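Robots in July, or how I spent an afternoon grinning at a table

I have been meaning to write this up all week. My neighbor Hanna Kurek works at Makow, a small robotics lab on the second floor of an old building in Bernbridge, and they had their open day this month. She had been telling me to come for ages. I finally went, and I'm so glad I did!

First, getting there. The 5 bus drops you at the bottom of the hill and then you walk, and it was the kind of July heat where the sidewalk seems to push back at you. Somebody had taped paper arrows all the way up the stairs, which I appreciated, because the door has no name on it at all. I got there a little before 3 and there was already a line for the lemonade.

I should say that I know very little about robots. I fix sewing machines (long-time readers know this, and know I can go on about it), so I'm comfortable with small motors and belts and things that jam. But I had pictured a robot lab as something with cages and flashing lights, and this was a normal room with pipes along the ceiling and people's office chairs. You could have held a book club in it.

The first talk was by Subbarao Amin, who designs the grippers. He talked about fingers for twenty minutes and I could have listened for an hour. His point was that most of what your hand does when you pick up a coin happens before you lift it – you slide it, you tip it, you get a nail under the edge. A gripper has to have some way of doing all that, and the shape of the tip matters enormously. Too blunt and it pushes the thing away. Too thin and it bends. He said the current finger is version 123, and somebody at the back laughed, and he said no, really, he has a drawer with the others in it. He opened the drawer. They were all in there, numbered with paint pen!

Then we got to the part I had come for, which was trying one. They have a gripper you hold in your own hand, with a camera on it, and you do an ordinary little job with it while it records. Later the recordings are used to teach the robot arm to do the same job. So the person is the teacher, more or less, and I was about to become one.

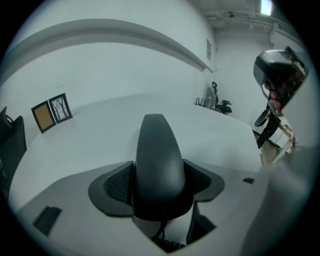

My teacher for the teaching was Elis Ellis, who is very patient and has clearly watched a lot of people get this wrong. The first thing I learned is that you have to slow down. I went in the way I would with my own fingers, fast and from the side, and got nowhere. Elis had me stop above the thing I wanted, wait a second, then come straight down. The second thing I learned is that your wrist wants to help and you mustn't let it. By my fifth try my shoulder was up around my ear and I had to shake my arm out like a swimmer.

But when you get it, oh, it's satisfying. There's a tiny give as the finger touches and you feel it all the way up your arm. It reminded me of the moment when a bobbin case clicks home. I said so, and Elis asked me what a bobbin case was, and that was a nice ten minutes.

I asked how many tries the robot needs before it gets the idea. For a simple job they like to start with 100 good ones, all done a bit differently, and then see where it fails and record more of whatever that was. It sounds tedious and apparently it is. They put the radio on.

There was a long question session afterward. Kjell Wallin, who I think had come over from Rolulside for the day, wanted to know why they don't just build a hand with all the fingers. Subbarao's answer was that every joint is one more thing to break on a day when you have visitors. He does want to try one with a softer tip next, though, and he passed a rubbery prototype along the rows. I held on to it for longer than was polite.

Things I'd still like to know: how they clean the finger pads, whether left-handed people's recordings work as well as right-handed ones (I'm left-handed, I should have asked!), and where they got those cheese pastries.

Hanna says they'll do another open day once the softer tip is ready, and that I can bring two people. My sister has already claimed one of the places. If you live near Bernbridge and want the other, leave a comment, and wear shoes you can climb a hill in.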